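Questions I get about having your gallbladder out

Updated 31/03/2022

I'm Bezawit Gudeta, and I had mine out at Barkbridge last May. My inbox filled up after I wrote about it, so I finally put the usual questions on one page. I'm not a doctor, so please call yours about anything that worries you!

Did it hurt?

Less than the attacks did. The shoulder pain surprised me (it's from the gas they use) and walking up and down the hallway helped more than the pills.
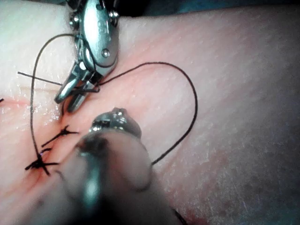

I also slept in the recliner the first few nights, with a pillow hugged to my belly for coughing. Get the pillow ready before you go in.

What could you eat?

Toast, rice, soup, bananas. I tried a cheeseburger way too soon and regretted it all evening. Now I eat pretty much anything, except the fried dumplings at Beyene, which still get me every time.

When did you go back to work?

I took two weeks off, but I have a desk job. My neighbor lifts boxes all day and her surgeon kept her home a lot longer, so ask yours.

How are the scars?

Tiny! Mine were pink for months and itched like crazy under my waistband.
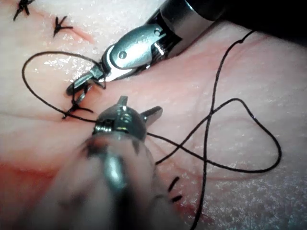

I lived in soft dresses until the itching quit. I didn't use any fancy cream, just kept everything clean and out of the sun.

What did you pay?

My share was $2103, plus a separate bill for $654 that showed up weeks later. Ask for an itemized copy.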